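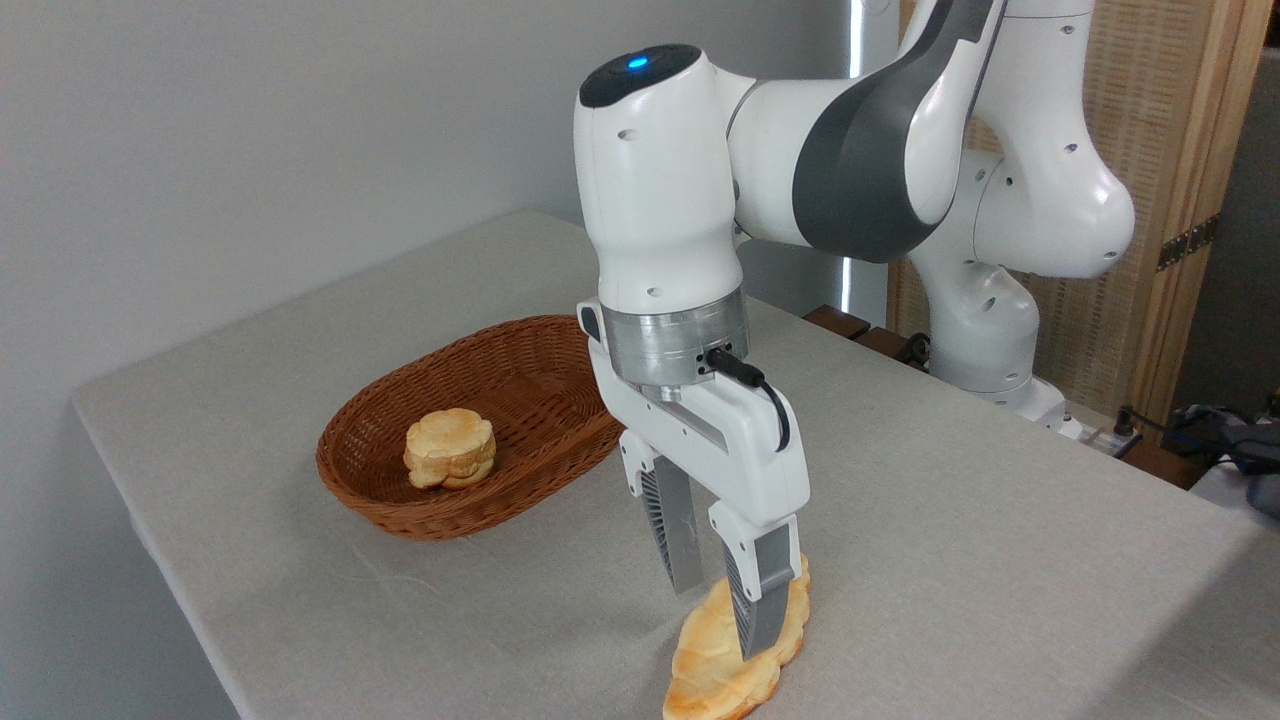
Can it clear the table yet?

Every June I ask myself whether a machine could take over the one chore I hate most, which is the ten minutes after breakfast. Bread back in the basket, crumbs off the cloth, butter hidden from the dog. I have been asking for years and I am still the one holding the butter.

Bread looks like a soft opening for a robot. It doesn't shatter and it doesn't mind being dropped. But a long flat roll has no handle and no two bakers agree on its shape. Two fingers have to come down on either side of it, squeeze enough to lift and stop before they make a panini. My niece managed this at eighteen months, though she ate the evidence.

I spent an evening reading the brochure for the Korora, a kitchen helper from a company called Drutia. It wants 499 a month, and over 800 up front for "home onboarding," a phrase I read three times. The brochure says it tidies. Page two says it tidies "known items." I own very few known items. I own a drawer.

To be fair, the arms have gotten better. A few years back I'd have bet on the bread. Now I'd call it even, at least for one roll and a basket with plenty of room in it. Give it a full table, a sticky jam lid and somebody still reaching for the last slice, and my money goes back on the bread.

The crumbs are another matter. Page two doesn't mention crumbs.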